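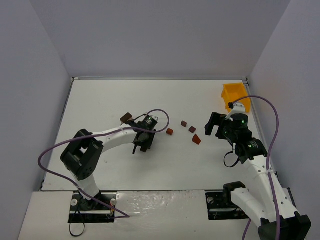 Drodell 86 手游蓝牙手柄（拉伸式）

搜索商品、型号或固件版本　搜索　热门搜索：手柄　散热背夹　转接线

Drodell 86 为拉伸式手机手柄，适用于 iOS 与安卓设备，由 Arkulmont 负责固件开发。产品面向需要实体按键的角色扮演、动作及赛车类手游，也可配合主机串流使用。

连接与模式
支持蓝牙与 USB-C 直连。长按配对键 3 秒进入配对状态，指示灯快闪；连接成功后转为常亮。直连模式下手柄由手机供电，内置电池不参与放电。切换系统平台后须重新配对，原有配对记录保留在手柄内，不会自动清除。

规格
电池容量：900 mAh
充电接口：USB-C
摇杆：霍尔式，可在配套应用中设定死区
扳机：线性，行程可切换为短程
可编程背键：2 个
配置存储：7 组
机身颜色：深灰、米白

按键映射
映射在配套应用 Górecki 中完成。应用不修改游戏文件，仅向系统上报标准手柄输入。未提供手柄支持的游戏无法在 iOS 上使用触屏映射，此为系统限制；安卓设备需开启相应权限后使用。部分日服与国际服游戏的按键定义不同，例如确认键与取消键互换，建议分别存为两组配置。配置可导出为文件，在不同手机之间转移，与应用商店账号所属地区无关。

固件更新
更新须通过 Górecki 进行，电量低于三成时应用会拒绝写入。更新过程中不要断开连接或切换到后台。若写入中断，按住两枚背键并接入充电线，手柄进入恢复模式，随后重新执行更新。旧版本固件创建的宏在更新后需要重新保存一次，否则连发间隔按默认值执行。

兼容性说明
带厚保护壳的手机可能无法完全插入接口，请取下保护壳后使用。折叠屏手机仅支持蓝牙模式。平板电脑不在本产品支持范围内，可选用同系列的 Purnia 支架款。

包装内容
手柄主体、USB-C 充电线、可更换硅胶垫（两种厚度）、说明书。

保修与支持
摇杆、扳机及主板保修期相同，硅胶垫属耗材，不在保修范围内。寄修前请在应用内导出诊断日志并附于工单。技术咨询由 Shoaib Rajput 负责，每周四集中回复固件类问题，其余工单按提交顺序处理。

本网站使用 Cookie 以保存购物车内容与语言设置。继续浏览即表示同意。　接受　管理设置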